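The Subscription Dishwasher, Minus the Dishwasher

Jomstead would like to clear my table. It will do this for a monthly fee, after a setup fee, and after what the brochure calls a learning period, during which I clear my own table while Jomstead learns from me.

I have read the brochure twice now and watched the sales call once, and I want to be fair to both. The product is a home tidying service built on a kit. You get a pair of hand-held grippers, a charging dock, a cloth for wiping the pads and a login. You pick up your plates with the grippers for 30 minutes a day. Later on, an arm arrives, and the arm picks up your plates the way you did. The price of all this is $1,022 up front and $121 a month, and the first month is free if you sign up before the end of January.

Ulises Ticona, who handled my call, was cheerful and patient and only once said "journey." I asked him when the arm comes. He said it depends on the household. I asked what it depends on, and he said the quality of the demonstrations – my demonstrations, he meant. So if the robot is late it may be my fault, and I will have paid to find this out.

I know how this works for bread machines. You buy the thing, it makes bread, you stop using it in March. With Jomstead you make the bread yourself, in mittens, until the machine feels ready.

My friend Parvathi Alva signed up last fall and likes it more than I expected. She lives in two rooms and cooks for one, and she said the half hour with the grippers had at least gotten her to do the dishes at a set time. She has become good at bowls. Plates are harder. A bowl gives you a rim to pinch, and a flat plate on a flat table gives you almost nothing, so you end up shoving it toward the edge and hoping. Glasses she won't try.
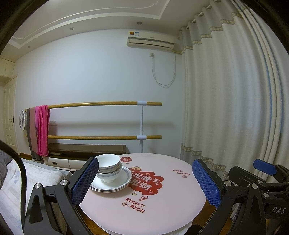 A stack is the worst of it, in her view. With bare hands you take the whole pile and go. With two jaws you take it from the top, one dish at a time, and you begin to notice how many dishes you own. She has started eating out of the pan.

The rival kit from Atach costs more and skips the homework. Its arm comes already trained, on other people's kitchens, and Domenica Widmer, who returned hers, told me it was very good at other people's kitchens. In hers it kept reaching for a counter that wasn't there. I can see the case for Jomstead after hearing that. If a machine is going to move my bowls, I'd like it to have met them.

What I object to is the billing. When a company needs my mornings to finish its product, the money ought to run the other way, or at least stand still. Ulises told me there is a credit for heavy users, five dollars for every month of complete sessions. I did the math on that while he was still talking.

Parvathi is keeping hers through the spring. I've told Ulises I'm thinking about it, and he has written twice to ask how the thinking is going.

Recent posts
The Doorbell That Wanted My Birthday
Pai Made a Smart Broom and I Have Questions
Three Weeks with the Arstead Lawn Mower
Letters: Tamsin Okafor on Talking Refrigerators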